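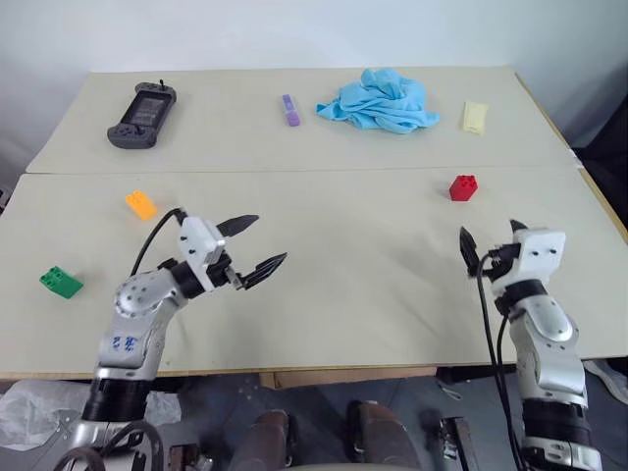 Ticket 355
Subject: Bid documents for Otard Street school demolition will not open from the town website
Opened by: Town clerk's office, Cornitz
Assigned to: Web support, Kurnora
Priority: High
Status: Closed

Tuesday, 8:40 a.m. (clerk's office)
Two contractors called this morning. They can get to the bid page for the old Otard Street school but the link to the full packet gives "file not found." The short notice opens fine. The packet has the site plan, the asbestos survey and the bid form, so they can't price the job without it. Bids are due at the end of the month.

9:05 a.m. (support)
Confirmed on our side. The link fails in three browsers. Please tell us when the packet was last changed and who uploaded it.

9:30 a.m. (clerk's office)
The engineers at Vergara sent a new version on Friday with the salvage list added (cornerstone, front door surround, the bell). We deleted the old file and put the new one up late that afternoon. It looked OK in the preview.

10:15 a.m. (support)
The new file is not in the public folder. The upload log shows it was rejected at 211 MB. The limit for public files is 300, so size alone should not have stopped it. Checking the file name.

10:50 a.m. (support)
Found it. The name has a number sign and an ampersand in it. The system accepts those in drafts, which is why the preview worked, and drops the file when the page is published. Please rename using letters, numbers and hyphens only and upload again.

11:20 a.m. (clerk's office)
Renamed and uploaded. The link works in the office. One of the contractors still gets the error.

11:35 a.m. (support)
That will be the stored copy of the page. We cleared it on the server. Ask them to reload, or send them the direct link.

11:55 a.m. (clerk's office)
Both contractors have it now. The second one says the site plan is slow to load and page 2 comes up sideways. Can you fix that?

1:10 p.m. (support)
The rotation is in the PDF itself, so Vergara would have to send a corrected copy. We can compress the scans but would need your approval, as the survey drawings may lose detail.

1:25 p.m. (clerk's office)
Leave the scans alone. We will ask Vergara about the sideways page. The town attorney wants to know if the packet was missing all weekend, in case the deadline has to be moved.

2:00 p.m. (support)
Yes. The public folder had no packet from Friday at 4:48 p.m. until today at 11:14 a.m. Log attached. We have also asked for a warning to be added when a file name contains characters that will not publish. That request has its own ticket.

3:40 p.m. (clerk's office)
Log received. Corrected PDF from Vergara is up under the same name and opens the right way. OK to close.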